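**Parallel jaw vs. soft fingers for thin packets -- anyone compared side by side?**

**packetpusher** wrote:

Trying to pick a gripper for small flat stuff. Packets, cards, little bags with a few things in them. Arm is fine, controller is fine, it's the last three inches that are killing me.

Options on my bench right now:

- stock parallel jaw, hard black fingertips
- the Lirnstead soft finger kit, two-finger version
- suction, but only in the sense that I own a pump and keep tripping over it

Task is pick off the tabletop, drop in a divided cardboard box. No fixtures, no foam mat. Budget is 2,000 all in and I've already burned a good chunk of it on the Lirnstead kit. Done 200 picks with each set so far. The hard jaw is ahead and I did not expect that at all.

Does that match what other people get or am I doing something dumb with the soft ones?

---

**Stellan Tangen** wrote:

Matches. Soft fingers are great on lumpy things. On flat things lying on a flat table they just smear. The tip folds before it gets an edge under.

What's your approach angle? If you're coming straight down with soft fingers you're basically wiping the table.

---

**packetpusher** wrote:

Straight down yeah. Well, a few degrees off. The teleop operator tends to come in from whatever side the arm is on, so it varies.

---

**grumblecam** wrote:

You're comparing two grippers with a human driving and a different approach every time. So you're comparing operator moods. Fix the approach, script it, then run it again.

Also what camera and where. A head-height camera looking down at a thin translucent bag is close to worthless for depth. You'll blame the fingers for something that's a perception problem.

---

**Stellan Tangen** wrote:

Disagree on scripting it. If the end use is teleop demos then teleop is the test. A scripted approach tells you which gripper is best at a motion no one is going to do.

---

**grumblecam** wrote:

Then at least log who was driving. And randomize the order. If they did all the hard jaw picks after lunch and the soft ones before, congrats, you measured lunch.

---

**packetpusher** wrote:

Two operators, logged, alternating every ten picks. Not a total amateur lol. Order within a block is not randomized tho, fair point.

Camera is head height, yes. No wrist cam yet. It's on the list.

---

**vzoega** wrote:

Vilhjálmur Zoëga here, we did this in February with the Sirkness jaw and a soft set from Antoniadis. Logged 1,481 picks before the soft set tore at the base. Long writeup below bc people keep asking me in DMs. Sorry for the formatting, typing this between runs.

### Setup

Single arm working a table edge. Objects scattered by hand, no pattern. Target is a cardboard sorter with dividers, which matters more than you'd think, the walls give if you touch them and then your next drop is into a slightly different box.

Same arm, same mount, same controller for both grippers. Swapped fingers only. Closing force set low and left alone.

### Stock jaw, hard tips

Good on anything with an edge you can hook. Bad on anything glued to the table by static. Cards are the worst case -- rounded corners, dead flat, nothing to catch. The only thing that worked was dragging the card to the table edge and pinching it there. Slow but it works.

Stacked items are the other headache. A bag half on top of a card will take the card with it, or push it away, depending which side you come from. Our rule ended up being top item first, come in from the side where it overhangs the least. Operators ignored the rule constantly.

The table we run on looks like this, with the arm over by the card.

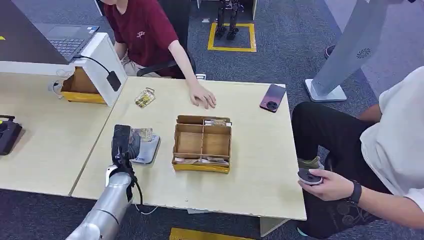
### Soft fingers, two-finger

Loved them for soft pouches. If the bag has a few lumps in it the fingers wrap and you get a really secure hold. Flat packets, no. They fold, skid, and then the operator pushes down harder, and that's how we tore the base.

Release was worse too. Thin plastic sticks to the silicone and you end up shaking the arm over the box. You can imagine what that does to cardboard walls.

### Controller side

We tried the handheld pucks and a leader arm. Leader arm gave better angles, pucks were easier to teach. For thin stuff I'd take the leader arm every time. With the pucks people's wrists drift and they dont notice, so the jaw comes in rolled a little and only one finger touches.

### What I'd buy

Hard jaw plus thin steel nails on the tips. We ground ours from feeler gauge stock. Cheap, ugly, gets under a card maybe half the time on the first go, and way more on the second. Put a bit of rubber on the inner face or packets will spin.

---

**packetpusher** wrote:

This is gold, thank you. The roll drift on the handhelds -- yes!! I have video of exactly that and assumed it was calibration. Going back through it tonight.

How thick were the nails?

---

**vzoega** wrote:

Thinnest we had that didn't bend when a new operator leaned on it. Start thicker than you want and grind down. Round the corners or you'll score the table and slice bags. We sliced bags.

---

**moss_and_servos** wrote:

Nobody's going to defend suction? Fine, I'll do it. Card, flat, rounded corners: suction gets it first time, every time, and you don't need nails. Small cup, bellows type, mount it between the jaws. Briltbridge sells a combo plate for this.

---

**grumblecam** wrote:

Suction on a wrinkly plastic bag though.

---

**moss_and_servos** wrote:

Use the jaws for the bag. That's why it's a combo.

---

**Stellan Tangen** wrote:

Had the combo plate on loan. It's ok. Problem is the cup sticks out past the fingertips so you're bumping things in a narrow compartment on the drop. Middle cells, no problem. The narrow rows in a box like the one in vzoega's pic, I would not want to try it. And the hose. Always the hose.

---

**moss_and_servos** wrote:

Retract the cup on release, it's one more valve.

---

**Stellan Tangen** wrote:

"One more valve" is how I got to a cabinet I can't close.

---

**vzoega** wrote:

For what it's worth I'm with Stellan on the narrow rows. Even the bare jaw needs room to open in there, so we now open just a few mm on release and let the thing fall. A full open swats the divider. If you change one thing in your controller settings change that.

Suction for cards only, I could be talked into it. We have too many bag types.

---

**grumblecam** wrote:

Still waiting for someone to say wrist camera.

---

**packetpusher** wrote:

wrist camera

Ok plan:

1. Grind nails for the hard jaw, rubber on the inside
2. Limit the open width on release
3. Randomize order inside each block
4. Wrist cam, then rerun the soft fingers on pouches only
5. Borrow a leader arm off someone if I can

Skipping suction for now, sorry moss. Will post numbers when I have another 200 per set. If anyone in the group has a spare bellows cup they hate, PM me anyway.

---

**moss_and_servos** wrote:

I have 2. Sending both. You'll be back.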